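Workshop > Notebook > Textiles
Notebook Projects Supplies Contact
Filed under: towels, folding, bench notes

Jan 8, 2021

Started on the light blue towels this morning. We have been putting this off since May, when the Nondia order came in and everything went on the shelf as it was. There are 77 in the lot. I only wanted to settle the fold today and get a few measurements written down.

Washed 9 of them at 40 without softener and dried them on low. The first one out had lost a little length and almost no width, so the hem now pulls on that side. If you lay it flat and press outward from the middle with your palms, most of the pull goes away. It comes back as soon as you pick the towel up.

Tried the fold from the Storketti sheet first: long edges to the middle, then in half, then in half again. It looks tidy on top but the bundle is too thick at one end and leans when stacked. I could get up to two on a pile before the thing wanted to slide. Went back to plain halves, long way first, then across. Thicker fold toward the front of the shelf. That stacks better and takes less time.

Notes on the table. The seam where the two tables meet is a nuisance if the towel sits across it, because the bottom layer catches when you drag. Keep the work on one side of it. I wiped the tops down before starting and will do it again Monday — light lint doesn't show much on beige, but it does end up on the next towel.

The label is the other problem. Folded my way it ends up poking out at the side. Zuleica wants it inside. That means starting with the label at the far left corner and turning the whole towel before the first fold. I did it both ways and the turn adds a step that people will forget. Left it open for now.

Hanging them by one end before folding helps more than I thought it would. A few seconds is enough for the terry to drop straight, and the hem is easier to find. Picking up in the middle just gives you a lump.

Still to do: measure the Janema ones for comparison, find the missing Honorato sheet, decide on the label.

Light blue towel, folded and hanging, and a light blue twisted rope, beige tabletops:

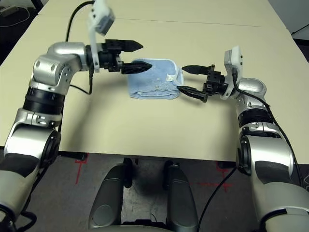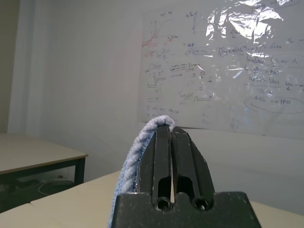
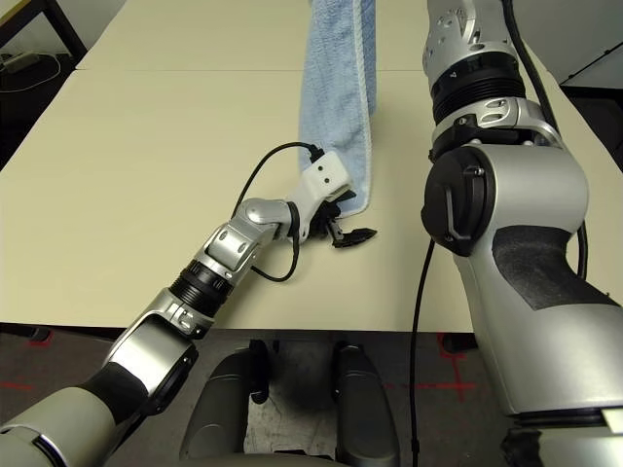 Zuleica Figueiredo read this over at lunch and would still rather have the label inside, even with the extra turn. She thinks the hem will settle after a second wash and asked that no more be folded until we have run the same 9 again.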